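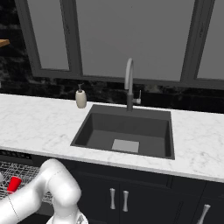 Home | Products | FAQ | Contact

Telero Kitchen Kit: FAQ
2021-10-13, by Pramila Pandey

What is in the kit?
Kitchen scenes and dish-handling tasks for testing your arm software in simulation. There are 70 tasks in the current release.

Do I need a real arm?
No. Everything runs on your computer.

Can I change the layout?
Yes. Each scene has a settings file for the counter, sink and rack.

How many computers does a license cover?
Two. Lab licenses cover eight.

Who answers support mail?
Harish Katiyar, on weekdays.

Related
Telero release notes, April
Setting up Hovlow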